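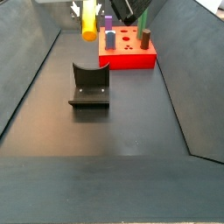

**Notes from Cusow: our language exchange is growing!**

February 2019 has been a great month for the students at our Cusow center. The intercambio evenings at Café Amadi now run 2 nights a week, and the back room was so full on the last one that people carried their chairs out to the patio (and kept talking out there, coats on, until the place closed).

If you haven't gone yet, go! You sit with a local partner, speak your new language for the first half of the evening, then switch. Bring a topic if you're shy. Food works well, and so do siblings, bad landlords and whatever is on TV at your host family's house. A coffee and a slice of almond cake come to 700 with the student discount, so have small bills ready.

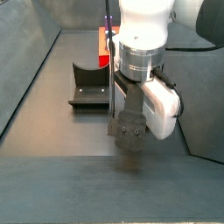
*A white robot arm and its gripper.*

The other big news is the weekend trip to Castanance. The bus leaves from the Ikar language school, right by the side gate, and we'll spend both nights with families in the old town. The trail up to the chapel climbs to 2000 meters, with wide views over the valley the whole way up. Wear real shoes, please, and pack a sweater even if Cusow feels warm when you leave.
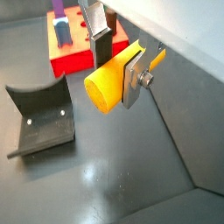 Space on the bus is limited to students enrolled this term, and you'll need your host family's phone number on the sign-up sheet at the front desk. Students coming for the August session will get the same trip, plus the town's summer fair, with music in the square until very late. We're already a little jealous of them!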